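Buying secondhand dinnerware for a rental — mixed sets or matching?

Posted 24 Feb 2022 by nkechi_nwankwo

We're furnishing a two-bedroom place in Udcombe that we'll be renting out by the week starting in spring. Beds and sofa are done. Now I'm down to the kitchen and my husband and I can't agree on plates.

He wants to buy one matching set new, white, and be finished. I'd like to buy secondhand and mix. There's a thrift store near us with shelves of stoneware and I could fill the cupboard for a third of the price. The apartment sleeps four but I want enough that people don't have to run the dishwasher after every meal, so 16 dinner plates and the same in bowls.

Has anybody done this with a rental? Do guests complain about mismatched dishes?

—

decha_o wrote:

I have two units and I'd go with your husband. Plain white, open stock, from somewhere that will still sell it in five years. You will lose plates. When you lose one you buy one. With secondhand you're back at the thrift store every couple of months hoping for something that stacks.

Stacking is the real problem with mixed plates. Different rim angles mean the pile leans, and a leaning pile in an upper cabinet gets chipped every time somebody pulls from the middle.

—

rungnapa.b wrote:

I disagree with Decha on this one. I've run a mixed cupboard in my rental since we opened it and have never had a comment about it in a review. People complain about dull knives and not enough mugs.

What I do is stick to a color range. Everything is gray, gray-green or off-white, and within that I don't care about the maker. I do serving pieces the same way. Most recent one:

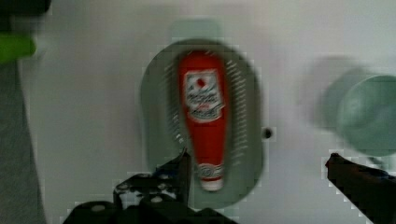

Gray oval, ridges down both sides of the rim. Sorry for the blur.

It goes with everything else I have even though nothing else is oval. I wouldn't buy all ovals for daily use, they take up too much of the lower rack. One or two is plenty.

—

nkechi_nwankwo wrote:

I like that color. Do the ridges hold food? I'm thinking of the cleaner, she has a short window between guests.

—

rungnapa.b wrote:

Anything with texture needs a quick brush if it sat out overnight with egg or cheese on it. Sauce comes off in the machine. If your cleaner is tight on time, keep the textured stuff to serving pieces and have smooth plates for everyday.

—

waraporn_d wrote:

Please check the older pieces before you put them in a rental. Some old glazes contain lead and you can't tell by looking. For your own house it's your decision, but with paying guests I'd only buy pieces with a readable backstamp that says dishwasher and food safe, or pieces you can trace to a recent line. The home swab kits aren't reliable on glazed dishes, so I wouldn't count on one.

Also look for crazing, the fine cracks in the glaze. Run a fingernail over it. I put those back.

—

decha_o wrote:

Waraporn's point is another reason to buy new. By the time you've turned over every plate in the store and read the bottoms, you've spent a Saturday to save maybe forty dollars.

—

rungnapa.b wrote:

Some of us like spending a Saturday that way.

—

uthai_bunnag wrote:

Coming at this from the restaurant side. Look at restaurant supply closeouts before you decide. Places close or change their look and the dishes get sold by the case. It's used, but it matches, it stacks, and it was made to be dropped in a bus tub. I got a case of Brevulari dinner plates last December with a few scuffs from cutlery. The gray marks came off with a powdered cleanser and a wet sponge.

Two things to watch. Commercial plates are heavy, so check your shelf pins. And measure your dishwasher, because an 11-inch plate won't clear the spray arm in a lot of the smaller machines. 10 inches fits most of them.

—

nkechi_nwankwo wrote:

I hadn't thought of that at all. Our dishwasher is one of the narrow ones so I'll measure tonight. Is Panyasiri on the east side any good for this? I've driven past it but thought it was trade only.

—

uthai_bunnag wrote:

They sell to anyone. Closeouts are in the back room, cash or card, no returns. Go early in the week.

—

waraporn_d wrote:

Seconding Panyasiri. Their flatware is decent too. Skip the glasses, they're mostly odd lots.

—

nkechi_nwankwo wrote:

Update — measured, and 10 inches clears with a little room. We're going to look at the closeouts for plates and bowls, and I get to pick the serving dishes secondhand as long as they have a stamp on the bottom. My husband would like it noted that he still wanted white.

—

decha_o wrote:

He's right about white. Buy two extra of everything either way, and keep them locked in the owner's closet.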